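Fergal Brennan's Household Notes
Posted 15/12/2024 in Bedrooms and Linen

The Small Bedroom: A Statement of Current Practice

Readers of these notes will recall that the small bedroom was last reviewed in May, when the wardrobe was moved to the landing and the question of bedding was deferred. The question can be deferred no longer. My sister is to stay with us over the holiday, and the room must be fit to receive her. I therefore set down the arrangements now in force, partly for the benefit of those who have written in, and partly so that my own household may refer to them.

The first matter is the bed cover. In previous winters a duvet was used alone, and complaints were received. It has been replaced by a thick pink cover which remains on the bed at all hours. I had reservations as to the colour. These were heard and were not upheld, and I accept that the cover is warm and that it suits the curtain, which was chosen before my time.

The second matter is the treatment of spare bedding during the day. It is to be folded and stacked at the head of the bed, on the window side, with the pillow on top. The stack should not be moved to the floor, the chair on the landing or the top of the stairs, all of which have been tried. A guest who wishes to lie down in the afternoon may take the top pillow and leave the remainder where it is.

The third matter is clothing. It is the rule of this house that clothes are sorted on the bed and nowhere else. Each garment is laid near the headboard, looked over for loose threads and missing buttons, and then either folded for the drawer or set aside for washing. Knitwear is dealt with first. A knitted garment with an open pattern should never be put on a hanger, as the shoulders will drop and the holes will pull out of shape. It is to be folded with the sleeves laid in, and stored flat.

The green knit came from a shop in Pillalham and has been the subject of more correspondence than any other item in the house. It was awaiting its turn together with the brown one when the room was inspected.

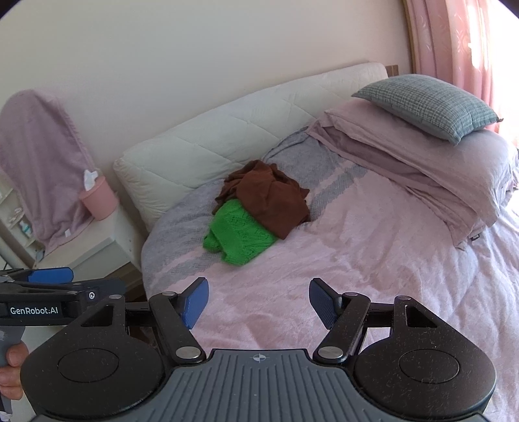
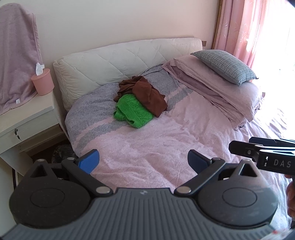
The green knit and the brown garment on the bed, with the padded headboard behind them.

Should knitwear be washed before it is put away for the season?
It should be washed and dried completely first, because moths are drawn to wool that has been worn, and a stain left over several months is much harder to remove.

I turn now to the headboard. Several correspondents have asked how a pale padded headboard is to be kept clean. Ours is brushed once a week with a soft clothes brush, working along the lines of stitching, where dust collects. Marks are treated with a cloth wrung out in lukewarm water and a very little soap. A proprietary foam was tried in the spring and left a ring which took two attempts to remove. I do not intend to use it again.

The bedside cabinet has been cleared of everything that does not serve a person in bed. Tissues are to remain on top within easy reach. Books finished by a guest should be returned to the landing. I would ask that cups be brought down in the morning, and I make this request of family members in particular.

On the subject of storage, I can report that two lidded boxes have been ordered from Zullholm for out-of-season clothes. They are of the low kind and should pass under the bed with the lids on, although I have been assured of this before by other suppliers. One box will be given over to jumpers and cardigans. The other will take the summer sheets, which are at present divided between the airing cupboard and a suitcase belonging to my brother-in-law, who has asked for its return.

A reader has enquired whether lavender bags are of any use. We have put them in the drawers for years and the drawers smell pleasant. I can make no further claim on their behalf. They are refilled when the scent has gone, and the old lavender is put on the compost.

Two matters remain outstanding. The curtain requires a new hook, and the lamp from the back room has yet to be fitted with a plug of the correct rating. Both will be attended to before my sister arrives. The airing cupboard will be reported upon separately, once the suitcase has been emptied.

F. Brennan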